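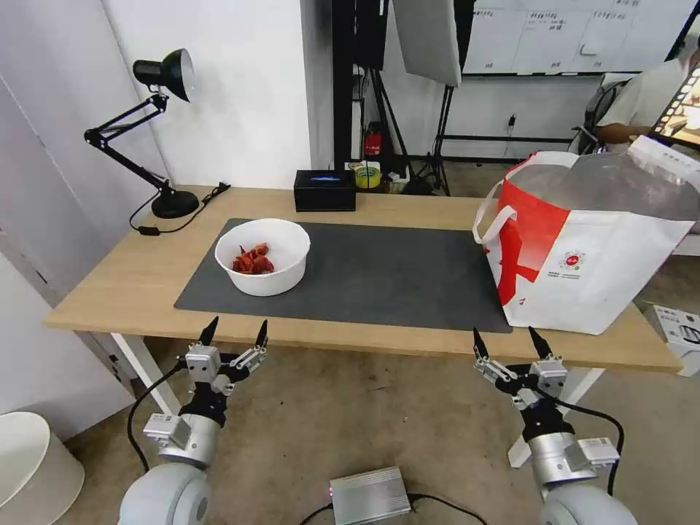
Natholm Home Cooks – Members' Blog

I have been making chili oil for eleven years and I no longer believe most of what I read about it. I don't mean the recipes, which are mostly fine. I mean the claims that travel along with them, copied from one site to the next until they sound like chemistry.

Start with temperature. Every recipe gives you one and no two agree. I have seen 225 degrees, I have seen 375, and I have seen one that wanted three pours at three temperatures, each with its own supposed job: the first for aroma, the second for color, the third for heat. I made that one four times. I also made it with a single pour at the middle temperature, put both in plain jars, and gave them to people at the May meeting without saying which was which. Ingrid Haddad picked the single pour as "obviously the layered one." Mei Dvorak couldn't tell them apart and said so, and I respect her more for it. Tzu-hsuan Man liked the three-pour version better but thought it was older.

Four batches and a few tasters is not a study. But the people making the claim haven't done a study either, and they're the ones asking me to stand over the stove with a thermometer for half an hour.

What does matter is burning it. If the flakes go from red to brown to black, the oil is bitter and nothing fixes it. I drop one flake in the hot oil and watch. If it sizzles and stays red, I pour. If it goes dark right away, I wait five minutes and try another flake. My mother-in-law does it this way and has never owned a thermometer.

Then there is the question of which chilies. I used to order a fancy flake that came in a small tin with a paragraph about the hillside it grew on. It was good. It was also four times the price of the bag at Hoàng, and once it had been sitting in oil with garlic and star anise for a week I would not have bet money on knowing which was which. Where I do notice a difference is freshness. A bag that smells like something when you open it makes good oil, and a bag that smells like cardboard makes red cardboard oil. So I buy from the shop that seems to sell a lot of it, and I sniff, and people look at me.

Gwendolyn Blackwood disagrees with me about this and has said so at length, in the car, both ways to Kondstead. Her position is that a mix of two or three varieties gives you something a single one can't, one for color and one for fragrance and so on. I think she may be half right. Her oil is better than mine. I'm just not sure the mix is why, as she also uses twice the salt and a spoonful of sugar she didn't mention until I had been asking for most of a year.

Sugar is in a lot of these, by the way. Read the labels on the jars. The one everybody was raving about last winter has it third, ahead of the chili. I have nothing against sugar, but when someone tells me a sauce has "incredible depth" I'd like to know how much of the depth is sugar and MSG. (I use MSG too. I put it on the list when I hand out the recipe.)

Now the part where I get annoyed. Garlic. There are posts all over the place telling you to drop raw garlic in a jar of oil and leave it on the counter to infuse, because "oil is a preservative." It isn't. Raw garlic under oil at room temperature is one of the textbook ways to get botulism, and you can't smell it or see it. I'm skeptical about plenty of kitchen warnings – I eat raw cookie dough and I will go on doing so – but this one I looked into expecting it to be overblown and came away throwing out a jar. These days I warm the garlic in the oil for flavor, fish it out, and keep the finished oil in the fridge. I make it in small amounts and whatever is left after a few days goes in the trash. If you want a jar that sits on the counter by the stove, leave the garlic out of it altogether and use dried spices.

Somebody will tell me their grandmother kept hers on the shelf for years. I believe it. People also drive for years without a seat belt.

As for equipment, you need a saucepan and a heatproof bowl. Last fall I let myself be talked into an Iltum infuser, a sort of electric jug that holds oil at a set temperature and stirs it. It works in the sense that it does those things. It also took two hours to produce a cup and a half of oil that tasted like the oil I make in fifteen minutes, and the lid has a groove that will hold red grease until the end of time. It went to Hongmei Yan, who makes herb butter in it and is happy. I paid too much and I'm not going to write down how much.

The bowl does need to be bigger than you think. Hot oil on dry flakes foams up, and the time I used a cereal bowl I spent the evening wiping down the front of the oven. Make sure it's bone dry too, as even a little water will spit. I use a deep steel mixing bowl set on a folded towel.

For anyone who just wants the amounts, mine are half a cup of flakes, a cup and a half of neutral oil, a teaspoon of salt, one star anise, a short piece of cinnamon, and a teaspoon of Sichuan peppercorns. Spices in the oil over low heat until the kitchen smells of them, then out with a strainer. Flake test, pour a third, stir, pour the rest. Yes, I know that's two pours. It keeps the foam down and I make no claims for it beyond that.

People say to wait a day before eating it. I've tried it warm and I've tried it the next day, and the next day is better. That one I'll give them. The color deepens and the raw edge goes off it. People who say to wait two weeks for it to "mature" can do that in their own kitchens, and I'd be curious to hear what they think they're tasting by the end.

Gwendolyn has promised to make hers with my amount of salt and no sugar, same three chilies, for the next meeting. I'm bringing mine with her salt and her sugar. She wants it noted here that she expects to win.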